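Home | Kids | Kitchen Why | Snacks | Ask Us
Print this page | E-mail to a friend
Shares 17 | Comments 3

WHY DOES BREAD GET BIG?

Quick one today. Bread dough goes in the bowl small. Come back later, it's huge. Who did that?

Yeast did that! Yeast is alive. Tiny, tiny living things, way too small to see one by one. In the packet they look like tan sand and they're asleep. Give them warm water and they wake up hungry.

What do they eat? Sugar. Even if you didn't put any sugar in! Flour has starch in it, and starch gets chopped up into sugar in the wet dough. Lunch time for yeast. 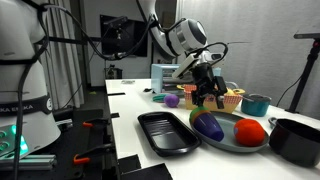

Now the gas part. Yeast eats sugar and lets out a gas called carbon dioxide. Same gas that's in soda, same gas you breathe out. The gas wants to get away but the dough is stretchy and holds it in, like a million little balloons. Stretchy stuff is called gluten. You make it stretchier when you knead (say NEED). Push, fold, turn, push again. When the rolls are baked and cooled put a cloth in a basket, a red-and-white checkered one like that is just right for rolls, and try not to eat them all before dinner. Then tear one open. See the holes? Thats where the gas was.

Warm or cold?

Yeast likes warm. Not hot! Very hot water kills it and then your dough just sits there like a rock. Cold water is OK but slow. Dough in the fridge can take all night to puff up. Lots of bakers do it that way on purpose because slow bread tastes better. Try both sometime.

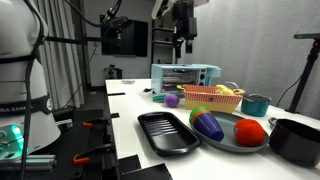
Spot the green light!

What happens in the oven? First the dough gets one last big puff. Gas gets bigger when it heats up, so the bubbles stretch. Then it gets too hot for the yeast and the yeast dies. (Sorry yeast.) The dough around the bubbles goes firm and stays put. The outside dries out and turns brown. Crust!

And the smell, best part. When yeast eats it makes a little bit of alcohol too, and that mostly floats off in the oven. Plus all the browning. Mmm.

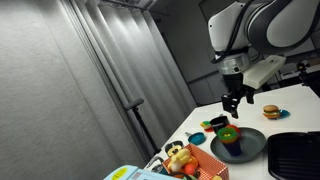
DUMLOW, Sun 17 December

Try it: the balloon test. Ask a grown-up first.

You need a small empty bottle, a balloon, a packet of yeast, 2 spoons of sugar and some warm water. Warm like a bath.

Sugar in the bottle. Water in, half way up. Yeast in. Swirl it. Stretch the balloon over the top, quick. Put it somewhere warm and go do somthing else for a while.

Back again? The balloon should be standing up. If it's floppy your water was maybe too hot, or the yeast was old. Start over with a new packet.

Then do one with no sugar and see which balloon wins.

Words to know: yeast, gluten, knead, carbon dioxide.

Next time: why popcorn pops.

Print this page | E-mail to a friend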